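*2 Jun 2024, typed up from notes, will tidy later*

She runs a dating column for the Barton free sheet and doesn't want her name on this, so no name. Twelve years of other people's love lives. We talked over the phone, bad line.

First thing I asked, do looks still win? "For one date, yes. Maybe 3. After that they want somebody who texts back." She gets letters about handsome men who never ring, and the letters are nearly all the same. "They write me 2,000 words on his jaw and one line on how he treats them. I read the one line."

Her theory, and she has plenty, is that we learn who to fancy from telly. She got hooked on Ratitz last December, the hotel drama, all 20 episodes, and noticed that the bloke everyone swooned over was rude to waiters in every single one. Rude! And her inbox filled up with women asking where to find one like him.

"I told them to try any wine bar in town," she said. "Didn't go down well."

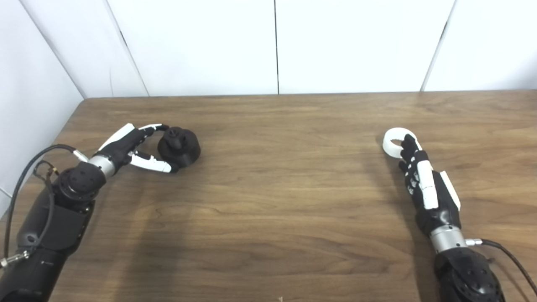

One reader from Bright wrote in to say the column was unfair on viewers, that fancying someone on screen costs nothing and she'd never put up with him in her own kitchen. The columnist printed it in full. "She's right, mostly. I just get the post from the ones who did put up with him."

Does she fall for it herself? Long pause. "Married a man with a lovely nose. Divorced the rest of him."

These days she's using Nurnent, the app where you chat for 12 days before any photos show up. Mixed reviews. Liked one man's messages a great deal, then the pictures came and she felt nothing, and felt bad about feeling nothing, and went for lunch anyway. Second lunch is on Thursday.

"I'm not saying ignore the face. You've got to look at it over breakfast. Just dont start there."

Asked what she'd tell someone writing in tommorow about a gorgeous man who cancels. She said she'd ask how many times, and then the line went again.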